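Chapter 7
Shiny Things

What we'll cover: why glossy surfaces make trouble for a camera that rides on a gripper, how to set up a first touch test, how to pick finger pads, and a cheap way to check your work.

If you've followed along this far, you have a handheld gripper that opens and closes, a camera that looks out over the fingers, and a laptop full of clips. Mine lives at Kutham, the shared workshop where I rent a shelf and borrow more or less everything else. I called the gripper Lilladlow, after nothing in particular, and that's the name on the folders, so you'll see it again.

Up to now we've been picking up nice, polite objects. Foam blocks, a wool sock, the cardboard tubes from Chapter 4. They're dull, and I mean that as a compliment! A dull surface sends light off in all directions, so the camera gets pretty much the same picture of it wherever you stand. A glossy one sends most of its light off in one direction, like a mirror, and what the camera gets changes every time you move your wrist.

I found this out the slow way. I had 237 clips of me reaching for things around the shop, and I'd written a little script (you'll build your own version in section 7.3) that found the finger pad in each picture and drew a box around it. On the foam blocks it was great. Then I tried it on clips with shiny stuff in them and the box hopped back and forth between two pads, one of which was a reflection. I spent a whole evening in August blaming my code. I rewrote the part that loads the files. I swapped the cable, for goodness' sake.

So before we touch any code in this chapter, I'd like you to just go and look. Find something glossy and flat that won't mind being bumped. Hold the gripper so that a pad points at the surface, start recording, and come in slowly from about a hand's width away. Stop short of contact. Now tilt the gripper a little and do it again.
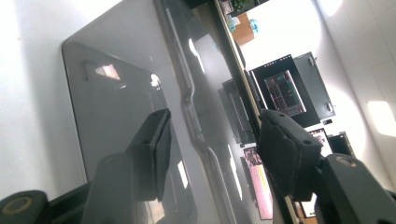

Figure 7.1. Lilladlow's finger pad and its reflection in a glossy gray panel.

See how alike the two are? Even the little round screw hole shows up in both. The pad is matte black, which I picked to keep glare down, and that does nothing about the panel, which will mirror whatever you put in front of it.

There's a useful side to it, though. With a flat mirror, the reflection seems to sit as far behind the surface as the real thing sits in front. Move the pad closer and the gap between the pair shrinks, until they meet at the moment of touch. You can get a rough idea of distance out of that with one camera and no extra parts, and we'll do it in section 7.4. On a curved surface the rule bends along with the surface, so start flat.

Before you read on, try this
Record three slow approaches to the same glossy surface, each at a different tilt. Play them back at quarter speed. Write down where you lose track of which pad is the real one, and what the room lights were doing when it happened. Keep the notes, we'll need them for the threshold settings.

7.1 Where the light goes

Let's start with a flashlight and a baking sheet.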